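Uvside举办开放日，现场演示手持夹爪整理桌面物品

【Visstead，7月】Uvside公司本月在Visstead工作室举办开放日，向来访者演示手持式夹爪的日常操作，内容以整理桌面上的小件包装物为主。活动上午10时开始，全天共接待198人，其中多数来自本地的包装、零售和职业教育单位。

演示分上午、下午2场进行。操作员用双指夹爪夹取桌上的软塑料包装袋、纸盒和透明塑料盒，再放到指定位置。来访者可以站在桌边观看，也可以在工作人员指导下自己试一次。

Uvside项目负责人Rigoberto Olvera在开场时说，软包装是团队今年的工作重点。“纸盒有固定的边，夹起来比较容易判断。塑料袋每次的形状都不一样，从哪里下手、用多大力气，都要靠一次一次地练。”他表示，截至6月底，团队已完成3771次软包装夹取练习，开放日当天的操作没有计入。

下午场增加了提问环节。来自Fastuvthorpe的几家小型仓库询问夹爪能否用于退货分拣。Olvera答复说，目前的工作仍限于桌面范围，退货分拣要等下一阶段才会讨论，暂时没有时间表。也有职业学校的教师问到学生实习，Uvside表示秋季会开放少量名额，报名办法另行通知。

项目代号为Mösli，名称沿用团队最早使用的一间工作室。除夹取之外，Mösli还包括折叠布料和收纳餐具两项内容，这次没有演示。

开放日的讲解资料可在Visstead工作室前台领取。学校和企业如需集体参观，请提前与Uvside对外联络处联系，每批人数不超过10人。下一次开放日的时间确定后，将在工作室门口和公司网站公布。
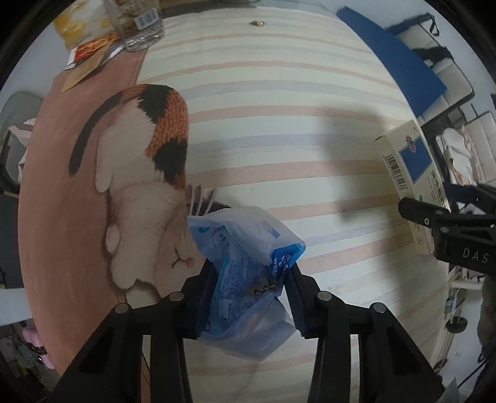

**Fulgencio Nava**
Uvside对外联络处 新闻专员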